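Rirkbridge arm, build report

Team: Jyoti Nigam (writing this), Tadeo Núñez, Florian Poulain

OK so, the arm! Our project was to get a small robot arm working inside old desktop PCs, close to the boards and cables, and to do it all in the shared workshop at Rirkbridge with whatever tools were free that evening. Tadeo did the control software, Florian did the mechanical side, and I did wiring, testing and (mostly) sweeping.

The gripper went through 4 versions. Florian started with fingers that were way too chunky, and the second set flexed like a ruler. Where we ended up is flat black link plates on pivots, held together with hex-socket bolts, so you can swap a finger with one Allen key. I love this. We swapped a lot of fingers.

The real headache is how crowded a desktop gets inside. Ribbon cables fold over everything, the drive bay sticks out where you want to turn, and the gripper housing is wider than you remember every single time.

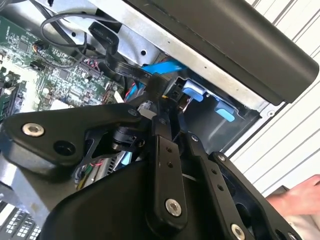 Why did we mount the camera at the wrist and not on a stand?
A stand camera loses sight of the fingers as soon as they go into the case, and Tadeo's alignment code needs to see the fingertips and the target together.

Wiring took me 2 full rewires. The first time I ran the motor leads too tight and the wrist joint tugged on them at full bend. The second time I left slack and it snagged on a bolt head - so now there's a small loop tied back near the housing. Ugly, but it holds.

For testing we set a limit of 60 seconds per reach, starting outside the case and ending at a chosen connector. Tadeo's slow mode is painfully slow, but I trust it near a motherboard. Fast mode I don't trust yet, and Florian and I still argue about that.

Still to do: softer fingertip pads, a proper emergency stop button (we're using the power strip switch) and a cleaner mount for the camera cable. Solange Gaillard has offered us her lathe in March for the mount.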